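Notebooks > Bench > Tableware > August

Plates and dishes, layout on the butcher-block top. 09:40 start.

Carried over from the last entry: Shobha Panicker wants the color sets kept apart from the Renaud stock, which goes back to Gestholm in one crate. Renaud pieces stay on the lower shelf until then. The order sheet says 549 and the shelf label says 594. Using the order sheet. Label to be reprinted.

Wiped the top with a damp cloth, 14 minutes to dry with the door open. No oil this month. Grain direction does not matter for the plates but the small dishes seem to slide more easily along the planks than across them. Not measured.

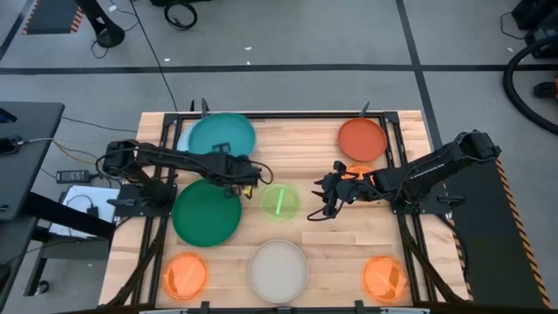
Book 14, p. 400

Lime-green dish in the middle with the bright green stick laid diagonally. Translucent orange dishes in the two near corners, an orange stick in each, large white plate between them. Dark green plate on the left. Teal overlaps the pale blue at the far left; they should be separated before any spacing is taken, otherwise the pale blue reads short. Orange-red stays in the far right corner.

Spacing to be taken rim to rim with the steel rule, 600 mm. The Jarkeck tape has a loose hook and is not to be used for this.

Open items:
- Dorkden has not confirmed whether the translucent dishes can go through the hot wash. Hand wash until they do.
- Check white plate for rim wear under the lamp.
- Shobha to decide if sticks are stored in the dishes or bagged by color.

Stopped 11:15. Rule returned to drawer.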